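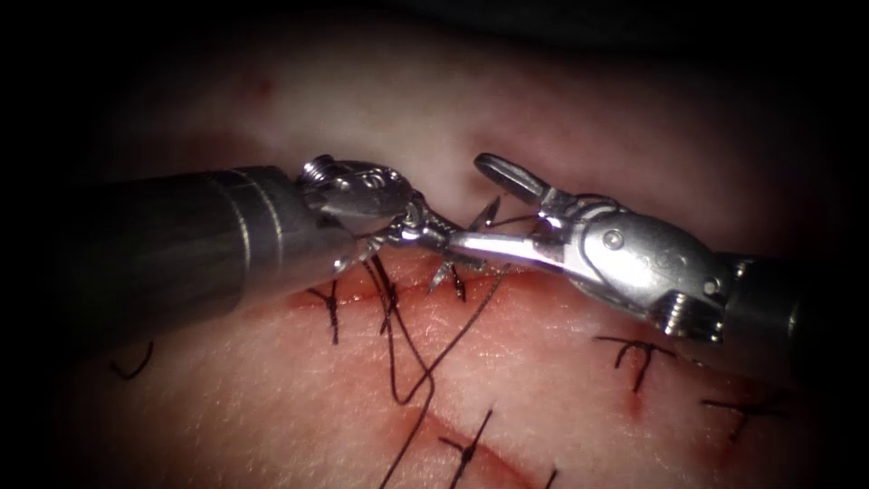

4.3 Closing the practice wound with interrupted sutures

This section applies to the Rutherford suture pad, standard and deep versions. The pad should already be seated in its tray as set out in section 4.2.

1. Pass the needle through the pad at a right angle to the surface, on the far side of the incision. Bring it out at the same distance from the edge on the near side.

2. Draw the thread through until a short tail remains. Keep the long end slack and clear of the wound line.

3. Tie the first throw and lay it flat. Tighten only until the two edges touch - the surface layer will pucker if it is pulled further.

4. Add two more throws in alternating directions. Move the finished knot to one side of the incision.

5. Trim both ends, leaving short tails that can be gripped when the stitch is removed.

6. Repeat along the incision. Each stitch is tied and cut separately before the next is begun.

Note: Black thread is recommended for assessed work, as it shows clearly against the pale surface. Refills are supplied under part number 428.

Note: The red colouring along the incision may mark gloves and cloths. Wipe the tray with a damp cloth after use. Do not use spirit-based cleaners on the pad.

CAUTION: Needles used on the pad must not be used on patients or returned to clinical stock. Place them in a sharps container at the end of each session.

CAUTION: Do not pull on a stitch that has caught in the lower layer. Cut the thread on both sides of the knot and withdraw the pieces separately.

Pads may be kept for 14 days after first use if stored flat in the Prulletum sleeve, away from direct sunlight. Requests for replacement pads should be addressed to Lerato Ntuli, Training Supplies, Ornton.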